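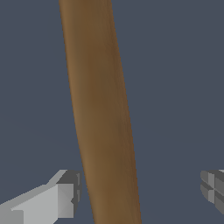

Cuaderno de taller, 16 jul 2023. Visita a Dulcombe, jornada de puertas abiertas.

Fui con Nilmini Herath. Nos sentaron delante de una pantalla y pusieron el simulador de Zultance: brazo blanco, pinza, martillo de carpintero. Según el folleto, 126 agarres buenos de 181 intentos con el mango en posiciones distintas. Pregunté qué cuenta como bueno y me dijeron que el martillo siga en la pinza al acabar el episodio. Poco pedir.
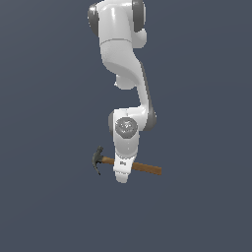

Tampoco hay mesa ni suelo en la simulación, así que del problema de levantar algo apoyado no hablamos. Nilmini preguntó por el rozamiento mango-dedo: valor fijo, puesto a mano. Del par que aguanta la muñeca, ni un número — y eso que un martillo cogido lejos de la cabeza tira lo suyo.
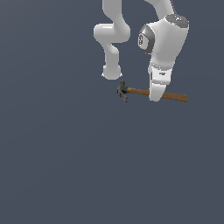
Última modificación de esta página: 22 jul 2023

Lo de pasar al brazo real lo lleva Trevaskis y «está en marcha». Pedí ver un registro de fuerzas y quedaron en mandarlo. Sin eso no propongo nada para la celda de Clomport, donde las herramientas llegan con grasa y cada mango es de su padre y de su madre.
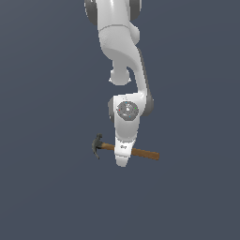 Simulación: martillo sujeto por el mango, cabeza a la izquierda.

Pendiente: reclamar el registro y preguntar por los 55 intentos fallidos, si se caen o ni llegan a cerrar.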